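3.2 Cell setup and upkeep

The disassembly cell at Trunska was built around a single arm and a slatted aluminum table. Desktop towers are laid on their side with the side panel already taken off, so that the interior faces up and every part can be approached from straight above. A 3D-printed fixture plate sits on the table to the left of the tower and provides slotted holders for components. Both are kept within easy reach of the arm, and the plate is not moved between towers of the same model.

The reference pose for each tower is set by hand. The operator jogs the gripper over the memory area of the motherboard, stops it short of the board, and stores the pose. All part positions in the Primau job file are then given as offsets from it – a tower that has been bumped needs one new pose and no other edits.

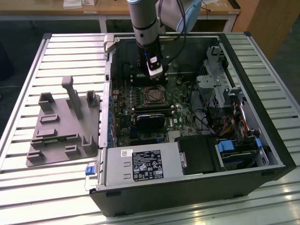

Toàn Ngô

Figure 3. Gripper over the upper part of the motherboard, near the memory and processor area, with the fixture plate beside the open case.

The view in Figure 3 also shows the main limits on arm travel inside this model. The drive cage stands at one side of the board, and a bundle of orange, yellow and red power cables runs down through the bay area. Thin black cables cross the space between the board and the cage. Paths into the bay are therefore entered vertically, with a clearance of 12 mm from the cage, and sideways moves are made only above the case rim.

Upkeep follows a fixed interval. After every 50 towers the gripper fingers are wiped and checked for wear, and the stored pose is compared with a fresh one. After 400 towers the fingers are replaced and the full calibration is repeated. The arm's cables run along its outside and are inspected by eye at both intervals – any rubbing is entered in the Mitenance log before the cell is released.

During the trial, the pose check failed nine times. In each case the tower had shifted on the slats, and storing a new pose brought the cell back within tolerance. Liam Tapley later added end stops to the table border. The results in Section 4 were recorded before this change.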